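Section 4. Putting up the frame and cover

Read all of this before you start. Takes 30 minutes the first time, less after that. Do section 3 (sorting the poles) first or you'll be back here in a bit.

Before you start

Clear the floor. Lay down the mat or an old blanket — anything that keeps the pole ends from sliding and the cover from picking up dirt. Wrinkles in the mat are fine. Grit is not, shake it out.

Have ready: thick poles, thin poles, ribbed joints, cover, the bag of ties. Instruction card for the Gramis is the same as for the older Nodlow, only the joints are different.

CAUTION: Poles can tip until the top is joined. Keep kids and pets out of the room till step 8.

Frame

1. Stand the first thick pole upright on the mat. Push it into its foot until it stops. Half a turn clockwise.

2. Thin pole next, same side. Hand tight only.

3. Slanted pole goes in last on each side. The low end fits in the ribbed joint. If it won't go, take it out and start over, dont hammer it.

4. Repeat for the other side. Check that both sides are the same height before going on.

NOTE: A pole that wobbles in the foot isn't all the way down. Pull, wipe the end, push again.

Cover

5. Unfold the cover near the base, not on top of the frame. Label inside, seam toward the back wall. Let it sit low while you work on the poles, you will pull it up later.

6. Hold the thick pole low down, close to the base, and keep it straight up while the fabric is brought in around it. Low grip matters. Holding it high just bends the joint.
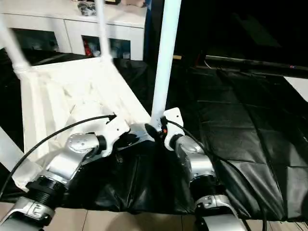
Leif Oddsson wrote in to say that step 6 went better for him with the bottom ties left open until the whole cover was up, and that he'd fought with it twice before trying that. Fair point. The ties are now in step 9, where the July 17, 2023 printing had them in step 6. If you have that printing, follow this page.

7. Pull the cover up evenly, a little on one side, a little on the other. Stop if the fabric goes tight on a corner. Ease it back and go again.

8. Fit the top bar. Click on both ends. No click, not fitted.

9. Close the ties, bottom ones first. There are 13 on the large size. Bow, not a knot, you'll want to get them off for washing.

CAUTION: Don't drag the finished frame by the cover. Lift by the thick poles, 2 people.

If something is off

Cover sags in the middle: top bar not seated. Back to step 8.

Cover too short on one side: its probably on sideways. Find the label.

Slanted pole pops out: joint is in backward. Ribbed part faces out.

Pole leans: check the foot, then check the floor. Thick carpet does this — put a board under the mat.

Washing and storage: section 5. Spare joints: Plirnton list, back page. Corrections to this section go to Narayanan Chowdary, please give the step number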